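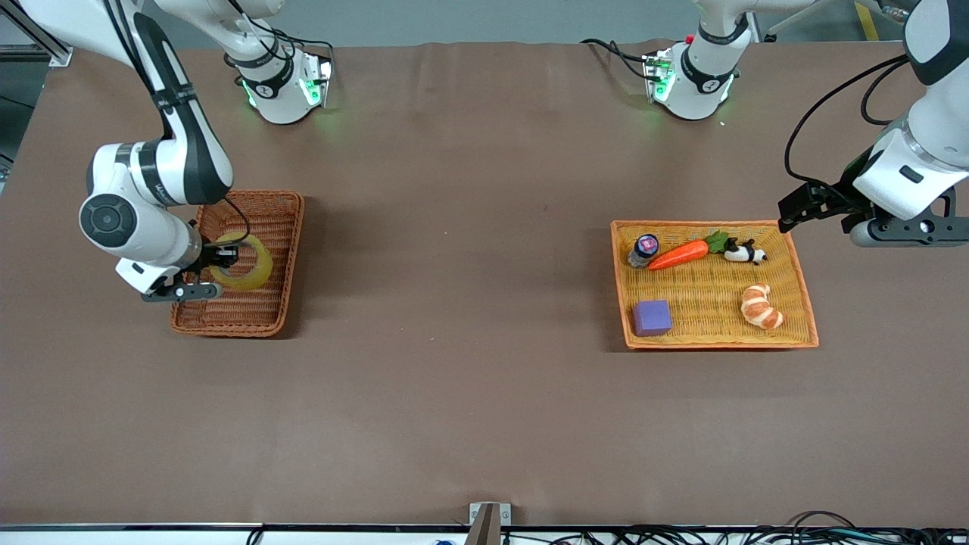 MEDIA RELEASE
29/02/2020

Mevasus 2 is out, and your beige curtains can finally stop turning pink

I'm Graziella Palumbo, I run the colour lab at Brornent, and I've been waiting a long time to write this one. Version 2 of Mevasus, our software for predicting when a colour match will fall apart under a different light, is available from today!

If you've ever bought a pair of navy trousers to go with a navy jacket, walked out of the shop and found that one of them was really a sort of purple, you've met metamerism. Two things can look the same under one lamp and quite different under another. The dyes or pigments in them reflect light differently across the spectrum, and under the first lamp those differences happen to cancel out for your eye. Change the lamp and they don't.

People in paint, textiles and plastics have known this forever. They check samples in a viewing booth, flick between daylight and tungsten, and argue. What's changed is the lighting. Shops used to be lit by a handful of lamp types and you could pretty well guess which. Now there are LEDs everywhere, and two LEDs sold as the same warm white can have quite different spectra. A match that passed under every lamp in the booth can still go off in a customer's kitchen (mine did -- splashback and cupboard doors, and I do this for a living).

What Mevasus does is take the reflectance curve of each sample, straight from your spectrophotometer, and work out the colour difference between them under any light you have a spectrum for. Version 1 did that too, slowly, and only for one pair at a time. The new one will run a whole batch against a whole library of lamps and put the worst combinations at the top of the list, where you can't miss them. You can add your own lamps as well. If you have a spectrum for the fittings in your own showroom, load it in and it sits beside the others.

We also tidied up the reports, which were dreadful. I wrote the old ones so I'm allowed to say it. The new report fits on a page, uses plain words for the result and keeps the numbers underneath for those who want them.
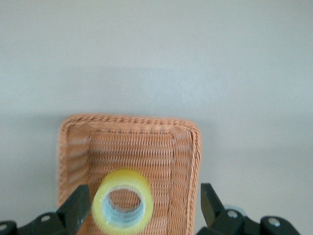

Woven basket with a braided rim, against a pale grey surface.

To test the predictions we asked 32 observers to sit at a booth and judge 527 pairs of samples, mostly dyed cotton, painted card and moulded plastic. Each pair was shown under several lamps, and the observers told us whether they'd accept the match. Everybody was screened for colour vision first. The whole exercise ran to longer days than I'd promised, and I owe a fair few people lunch.

The software and the people agreed well on the plain, matte samples. They agreed less on very dark colours, and on anything with a strong texture, where people looked at the weave or the grain and the instrument simply averaged over it. Mevasus now puts a note on dark pairs telling you to check them by eye. Texture we're still working on, and I'd sooner say so here than have you find out on a Friday-afternoon sort of job.

The dyehouse team at Bakker had an early copy and sent back more bug reports than everyone else put together, for which I'm truly grateful. Ilaria D'Amico runs colour approval there.

"I used to pull a pile of swatches and carry them from lamp to lamp," Ilaria said. "I still look at the swatches, but now I know which ones to look at first. I'd like it to open faster, and I've told Graziella that."

She has, and the start-up time is on the list for the July update.

Mevasus 2 comes with a library of 2,647 reflectance curves for practice and teaching, including a good number of awful matches I've collected over the years. Anyone with a current licence for version 1 gets the upgrade at no charge. New licences are sold through our distributor, Murkano, who can also set up a trial copy and help you get your instrument talking to it.

Media contact: Graziella Palumbo, Colour Lab, Brornent. I'm happy to do interviews, and happier still if you bring along two things that don't match.

ENDS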